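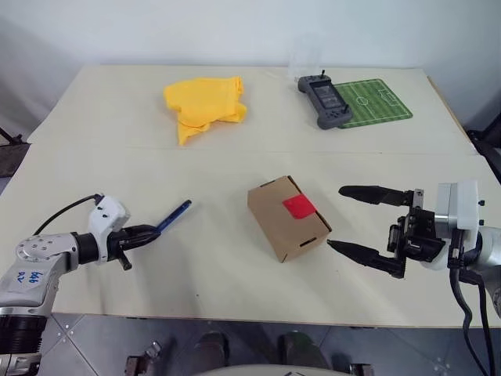

Žofie Hudec
Technical Lead, Bimanual Demonstration, Clindville site
Progress report to Amitz, period ending September

1. Status

Work package 2 (teleoperated demonstrations, tabletop) is on schedule. Work package 3 (hand-guided demonstrations) started late and is behind. Spending is within the approved budget and no variation is requested this period.

2. Demonstrations recorded

The operators recorded 249 teleoperated demonstrations on the two-arm cell. Of these, 79 were rejected at review and the remaining 170 have been released to the training set. A demonstration is rejected if the operator pauses for longer than the permitted interval, if either arm faults, or if the written task label does not match what was done.

Most rejections fall in the first block, before the operators had settled on a common way of dividing the work between left and right. The current rule is that one arm holds or steadies and the other arm does the fine work, and that the roles are declared before recording starts. Operators may swap roles between demonstrations but not during one.

The marking task is representative. The left gripper carries a blue pen and the right gripper is brought up to a small cardboard box with its fingers open. The box has a square of red tape on the lid, which serves as the orientation reference in the task label. Other items stay on the table as distractors: a yellow cloth, a handheld game console, a green soccer-field mat and a clear plastic cup. Their layout is changed between blocks according to the schedule in the work plan.

3. Operator interface

Zolten delivered the revised leader arms. Gravity compensation is improved at the elbow and unchanged at the wrist, where operators still report fatigue toward the end of a session. Sessions have been shortened accordingly. We have asked Zolten for a lighter handle and have not yet received a date.

Latency between leader and follower is acceptable for approach and transport. It remains a problem at first contact, where operators tend to overshoot, correct, and overshoot again. Kilian Widmer has added a scaling pedal that reduces follower motion while it is held down. Uptake is uneven – experienced operators leave it alone, newer ones rely on it.

4. Wrist views

Wrist camera streams are now stored with every demonstration. They are most useful at close range, when the fingers are at the lower corner of a box and the head camera has a poor angle on the contact. Two limitations have been noted. Fast wrist motion blurs nearby objects, and glossy red wrapping produces strong highlights. Pale backgrounds also overexpose. Exposure will be fixed per block from next period, and the review form now has a field for blur.

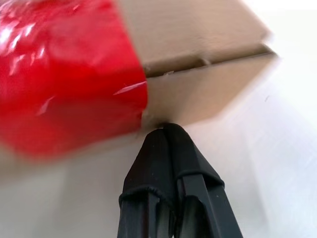

5. Hand-guided demonstrations

Only 11 hand-guided demonstrations were recorded, against a larger number in the work plan. The delay came from the safety assessment, which required a revised force limit before anyone could hold the arm under power. The assessment was closed on a Saturday and recording began the following week.

Early comparison with the teleoperated set shows smoother contact but slower transport. The sample is too small to report further.

6. Next period

Complete the hand-guided set for the marking and box-handling tasks.
Retrain the 3 operators on role declaration and use of the scaling pedal.
Repeat the latency measurement with the new handle, if received.
Send the released demonstrations to Bühler for independent labelling.

7. Decision requested

We ask Amitz to confirm whether rejected demonstrations should be retained. They take up considerable storage, but Kilian has proposed using them as negative samples and would need them kept until the end of the project.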